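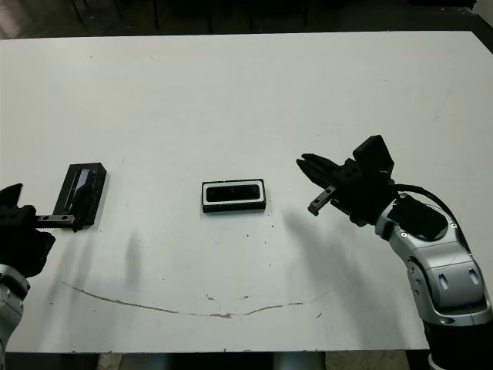
Refinishing a white tabletop - thin brown stain line

Flollow
6 Jul 2024
The top is matte white with a wavy brown line and some dark specks. Dish soap did nothing. I don't know the coating. Is abrasion safe, or should I try solvent first?

Sombatkul
Solvent first. Isopropyl on a white cloth, in a corner. If color comes off on the cloth, it's paint and you stop there.

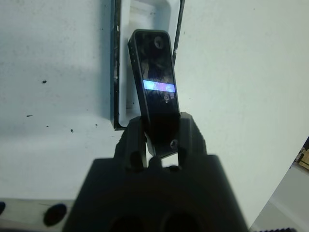 Slim black handheld, upright.

Ovar
Disagree. Alcohol softens some lacquers before any color transfers. Baking soda paste, light pressure, 11 strokes, then rinse and check at a low angle.

Felon
Paste is an abrasive. On a matte surface it leaves a shiny patch, and that is harder to hide than the stain.
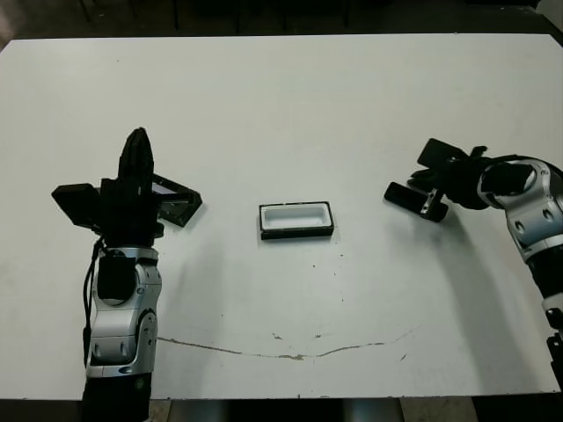
White top, small container on it.

Flollow
Would a full recoat be easier?

Ovar
Sand at 302 if you must. I did mine last November and it held.

Sombatkul
There is no 302 grit. You mean 320. And degrease before sanding - otherwise you push the oil into the scratches.

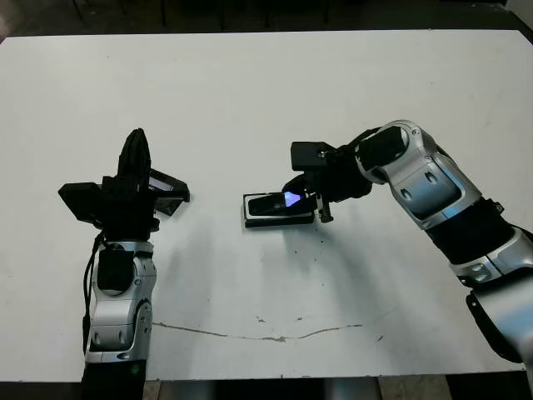
Felon
320 is still too fine if the old coat is glossy underneath. Start at 180, finish at 320, then two thin coats a day apart.

Ovar
320, yes. Typo. I would still try the paste before any of that.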